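Wustwood 秋シーズン 運営スタッフおよびオープニングDJ募集

Wustwoodでは、10月から始まる秋シーズンの夜間イベントに向けて、運営スタッフとオープニング枠のDJを募集します。どちらも経験の長さは問いません。応募方法、仕事の内容、条件を以下にまとめましたので、最後まで読んだうえで応募してください。

当店について

Wustwoodは地下一階にフロアとバー、一階に受付とクロークを置くクラブです。ハウス、テクノ、ディスコを中心に、週末の深夜帯と平日の早い夜にイベントを開いています。フロアの定員は100名で、大きな箱ではありません。出演者と客の距離が近く、フロアの後ろからでもブースの手元が見えます。

秋シーズンは、レーベルのKekaと共同で組むシリーズが柱になります。Kekaはアナログ盤を中心に出しているレーベルで、所属アーティストのライブセットとDJセットを毎月交互に行う予定です。ほかに当店の自主企画と、外部主催の持ち込み企画があります。前売りチケットの販売と当日の入場管理にはVernentを使っています。操作は難しくありません。初日に教えます。

サウンドシステムは春に入れ替えました。調整はFrandsenに依頼しており、シーズン中も定期的に点検が入ります。点検の日は夕方まで音が出せないため、リハーサルの時間がふだんより後ろにずれます。シフトを組むときに該当日を知らせますので、学校や別の仕事がある方は早めに相談してください。

募集する仕事

受付・クローク
一階の入口でチケットの確認、当日料金の受け取り、年齢確認、荷物と上着の預かりを行います。開場から終演までの立ち仕事です。混むのは開場直後と、メインの出演者が始まる少し前です。それ以外の時間は比較的落ち着いています。身分証を確認する仕事なので、丁寧に、ただし列を止めずに進められる方が向いています。ゲストリストの扱いはイベントごとに違うため、開場前の打ち合わせには必ず出てください。海外からのお客様も来ます。簡単な英語で料金と再入場の説明ができると助かりますが、必須ではありません。説明用の紙は用意してあります。

フロア
フロア内の巡回、空いたグラスの回収、床の清掃、体調の悪いお客様への声かけ、フロアとバーの間の連絡を担当します。音の大きい場所に長くいる仕事です。耳栓は店で支給しますが、自分に合うものを持ってきてもかまいません。巡回中に困ったことがあれば、自分だけで対処しようとせず、必ず店長か警備の担当を呼んでください。撮影を控えてもらう公演では、その声かけも入ります。

バー補助
飲み物の提供補助、氷と在庫の補充、洗い物、閉店後の片付けです。カクテルを作った経験は要りません。最初の数回は洗い物と補充から入り、慣れてきたらビールとソフトドリンクの提供に移ります。氷の運搬があるので、階段で重いものを持つことに支障がない方に限ります。エレベーターはありません。

転換補助
ライブセットのある日に、機材の搬入、設置、転換、撤収を手伝います。ケーブルの巻き方が分かる方、シンセサイザーやミキサーの基本的な接続が分かる方は、応募のときにその旨を書いてください。未経験の方は搬入と撤収から始めます。音響の卓は専任の担当が操作するため、補助スタッフが触ることはありません。動きやすい靴と黒い服で来てください。手袋は貸し出します。
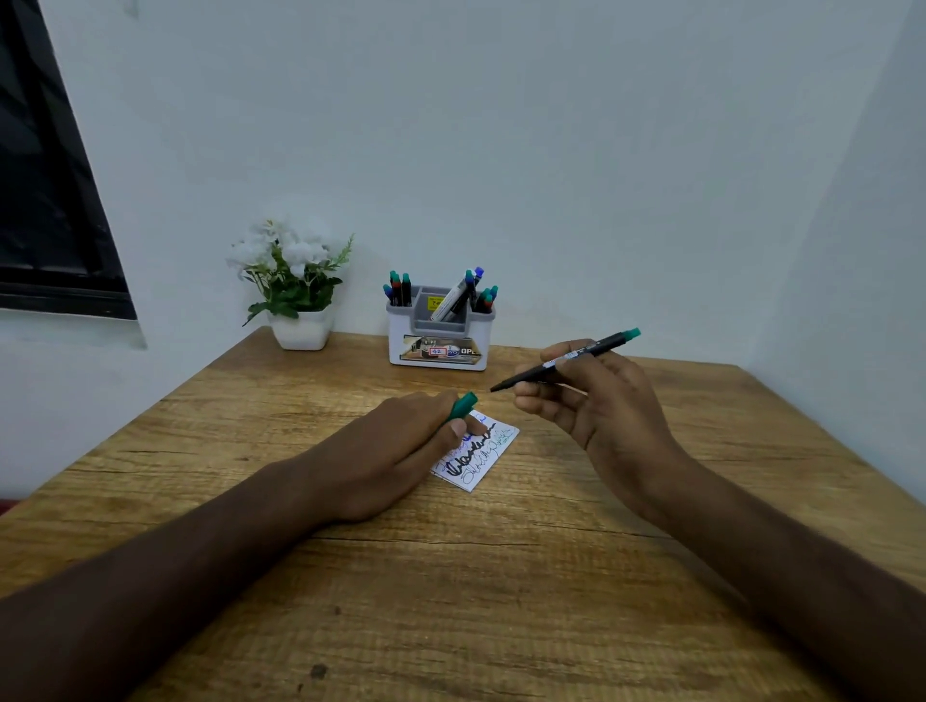 運営スタッフの採用人数は、四つの仕事を合わせて11名です。応募の時点で希望の仕事を第二希望まで選んでもらいますが、シーズンの途中で別の担当に回ってもらうこともあります。受付とフロアは兼ねることが多く、どちらもできる方はシフトに入りやすくなります。

勤務時間

深夜イベントの日は、受付とフロアが21時入り、バー補助が20時入りです。終わりは翌朝5時で、片付けが長引いた日はその分の賃金も支払います。早い夜のイベントは17時入り、終電前に終わります。転換補助は搬入の時刻に合わせるため、日によって変わります。前の週のうちに入り時間を連絡します。

休憩は勤務の長さに応じて法令どおりに取ってもらいます。深夜イベントでは交代で取る形になり、誰が先に入るかはその日の打ち合わせで決めます。休憩室は一階の奥です。水とお茶は自由に飲めます。食事は各自で用意してください。

月に何回入れるかは人によって違ってかまいません。ただし、月に一度も入れない状態が続く場合は、登録を外すことがあります。試験期間、帰省、自分の出演などで入れない時期が分かっているときは、前もって知らせてもらえれば考慮します。

待遇

時給は仕事の内容によって異なり、面談のときに書面で示します。深夜帯には割増がつきます。研修中の時給も同額です。交通費は上限の範囲で実費を支給します。終電後に帰る手段がない方は、始発まで休憩室で待つことができます。支払いは月末締め、翌月の払いで、銀行振込です。

勤務日以外に当店の自主企画へ遊びに来る場合は、入場料がかかりません。Kekaとの共同シリーズは割引になります。持ち込み企画は主催者の判断によるため、事前に確認してください。友人を連れてくる場合、友人の分は通常の料金です。

スタッフの応募資格

20歳以上の方。高校生は応募できません。国籍は問いませんが、日本で働くことのできる在留資格が必要です。店内の打ち合わせは日本語で行います。勤務中の飲酒はできません。勤務のあとに客としてフロアに残る場合は、必ず退勤の手続きを済ませてからにしてください。

他店と掛け持ちで働いている方も応募できます。ただし、当店で知ったゲストの氏名、出演料、未発表の出演者などを外に出さないことが条件です。採用時に同意書に署名してもらいます。出演者の到着や楽屋の様子をSNSに書くことも、同じ扱いになります。

オープニングDJの募集

スタッフとは別に、開場直後の枠でプレイするDJを募集します。持ち時間は一組90分です。フロアにまだ人が少ない時間から、次の出演者に渡すところまでを任せます。ピークタイムの選曲をそのまま早い時間に持ってくるのではなく、音量もテンポも抑えたところから始められる方を求めています。ジャンルの指定はありませんが、共同シリーズの日はKekaの担当者と当日の流れを相談したうえで選曲してもらいます。

ブースの機材は、ターンテーブル二台、メディアプレーヤー三台、ロータリー式のミキサー一台です。レコードだけ、データだけ、両方の併用のいずれでもかまいません。コントローラーを持ち込みたい方は、応募時に機種を書いてください。設置の場所が狭いので、大きさによっては断ることがあります。ヘッドホンと針は各自で用意してください。針を忘れた場合の貸し出しはありますが、状態は保証しません。

応募にあたっては、録音したミックスを一本送ってもらいます。長さは40分以上で、編集をしていないものに限ります。録音の場所は自宅でもイベントでもかまいません。多少のミスは選考に影響しません。曲目リストは任意ですが、自分の曲や未発表の曲が入っている場合は、その箇所だけ書き添えてください。音源はストリーミングの限定公開リンクで受け付けます。ファイルを直接添付したメールは受信できないことがあります。

二人組での応募もできます。その場合、持ち時間は二人で一枠、出演料も一組としての金額になります。ミックスは二人で交互にプレイしたものを送ってください。

出演料は少額ですが、全員に支払います。集客のノルマはありません。チケットの買い取りもありません。ゲスト枠は一組につき二名までです。飲み物は演者用のチケットを渡します。出演の様子を当店が録音することがありますが、公開するかどうかは本人に確認を取ってから決めます。

選ばれた方には、シーズン中に一回以上の出演をお願いします。出演が続くかどうかは、当日のプレイのほか、時間を守ること、次の出演者への引き継ぎ、ブースの使い方などを見て判断します。フロアの人数だけで判断することはありません。

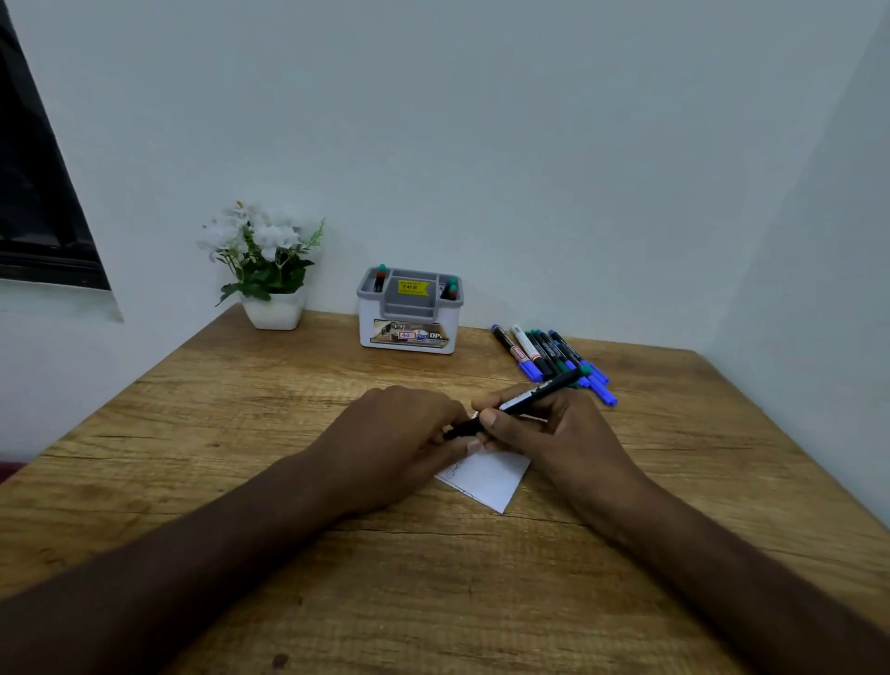 運営スタッフとオープニングDJの両方に応募してもよいのか、片方に落ちたらもう片方も落ちることになるのか、という問い合わせが、募集を予告した時点で届きました。それから、受付で働いた日にそのまま自分の出番に入るのは体力的に無理がある気がするので、同じ日には重ならないようにしてほしい、とのことでした。

両方への応募は可能です。選考は別々に行い、一方の結果がもう一方に影響することはありません。両方に採用された方の出演日には、スタッフとしてのシフトを入れません。本人が希望しても同様です。応募フォームは別になっているので、お手数ですがそれぞれに記入してください。

選考の流れ

運営スタッフは、書類を確認したあと、店内で面談を行います。面談は早い夜の時間帯で、営業前の開いている時間に一人ずつ話を聞きます。服装は自由です。希望者には当日フロアとバックヤードを案内します。その後、研修として一度、実際のイベントに短時間入ってもらい、双方に問題がなければ正式に登録となります。研修の分も賃金を支払います。

オープニングDJは、ミックスの試聴による選考のみです。面談はありません。送られたものはすべて最初から最後まで聴きます。前回の募集では約40組の応募があり、聴き終えるまでに時間がかかりました。今回も返事が遅くなる場合がありますが、結果は採否にかかわらず全員に送ります。個別の講評は行っていません。

選ばれた方には、出演日の候補を複数示します。都合の合わない日ばかりだった場合は、次のシーズンに回すこともできます。出演の前に一度、営業前のフロアで音を出す時間を設けます。初めての方は、この時間にミキサーの操作に慣れておいてください。返しのモニターの音量が大きめなので、自宅の環境とは感覚が違うと思います。

応募方法

当店サイトの募集ページにあるフォームから送ってください。電話とSNSのメッセージでは受け付けません。営業中の店頭で書類を渡されても、その場では預かれません。

運営スタッフのフォームには次のことを書いてください。
氏名、年齢、連絡先
希望する仕事(第二希望まで)
入れる曜日と時間帯
接客、飲食、舞台などの経験があればその内容
よく行くイベントや好きな音楽(短くてかまいません)
働くうえで配慮が必要なこと(任意)

オープニングDJのフォームには次のことを書いてください。
出演名義、連絡先
ミックスの限定公開リンク
使用する機材、持ち込みの有無
これまでの出演歴(なくてもかまいません)
二人組の場合はその旨

出演名義のみでの応募でもかまいませんが、採用後は支払いの手続きのために本名が必要になります。本名を告知物に載せることはありません。

締め切り

どちらも9月の末日まで受け付けます。運営スタッフは、応募の早い方から順に面談を進め、定員に達したところで締め切ります。オープニングDJは締め切りまでに届いたものをまとめて聴くため、早く送っても遅く送っても扱いは変わりません。一度送ったミックスの差し替えは、締め切り前であれば一回だけ認めます。フォームの備考欄に「差し替え」と書いて、もう一度送ってください。

その他

店内は全面禁煙で、喫煙は外の決められた場所に限ります。近隣は住宅が多いので、出入りのときの話し声と、機材の積み下ろしの音には特に注意してください。自転車で来る方は、裏の通路ではなく公共の駐輪場を使ってください。車での来店はできません。転換補助で車両を使う日は、当店が駐車の場所を手配します。

ハラスメントについては、スタッフ、出演者、お客様のいずれによるものでも、相談を受け付けています。相談先は店長のほかに外部の窓口があり、登録のときに連絡先を渡します。勤務中に嫌な思いをしたときは、その場を離れてかまいません。離れたことを理由にシフトを減らすことはありません。

応募書類に書かれた個人情報は、選考と採用後の連絡にのみ使います。採用に至らなかった方の情報は、選考が終わったあとに削除します。次の募集の案内を希望する方は、フォームの該当欄に印をつけてください。その場合は連絡先のみを残します。

募集内容に変更があったときは、このページを更新します。フォームを送ったあとに自動返信が届かない場合は、迷惑メールのフォルダを見たうえで、募集ページの問い合わせ欄から連絡してください。

Wustwood 運営担当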